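Do you need a special mat to protect a work table? I doubt it. The Gurkent one I looked at costs 60 dollars and curls at the corners. Plain brown paper does the job for me, and when it gets stained I pull off a fresh length.

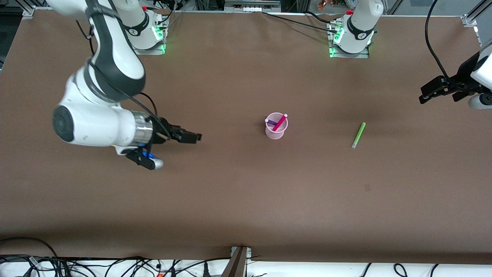 I'm not sold on cable boxes either. They hide the tangle and you still have to undo it later. Tie each cable on its own, then run it along one side of the table. As for cups, use plastic near anything that plugs in, and keep the drink somewhere else. A lid helps less than the ads claim.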